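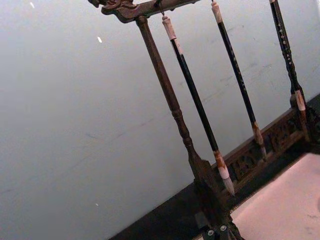 Brush Care and Setup, week 4
Instructor: Ha-neul Hwang. Wednesday group, Deder room

Read before you come. We lose too much time on setup.

1. Rinse. Cool water only, no soap. Work from the ferrule down to the tip, dont scrub.
2. Blot on scrap paper, shape the point with your fingers.
3. Hang, tip down. Loop over the peg. Never stand a damp brush in a jar, water runs up into the handle and the glue goes.
4. Leave space between brushes so the tips don't touch. Felt mat under everything, rack toward the back of the mat.
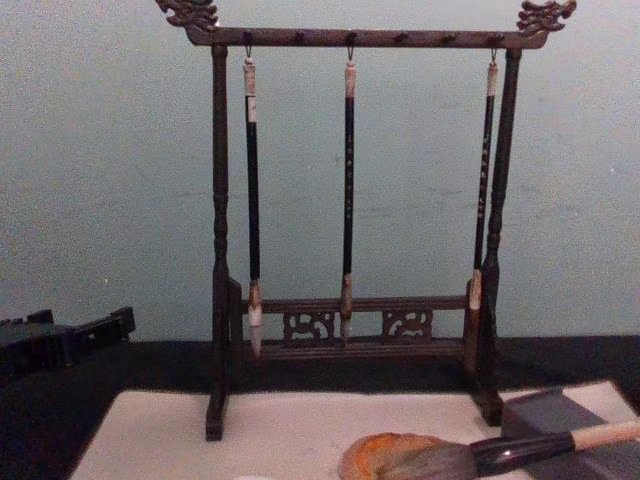
Parts to know (will be on the sheet)

Cap, cord loop, handle, ferrule, tuft. Rack: crossbar, pegs, posts, feet, openwork panels. Staining on bristles is normal, stiff bristles are not.

For next time
- 2 sheets of horizontal strokes, slow
- read Tarawneh handout, first half
- session runs 90 minutes, bring your own watter cup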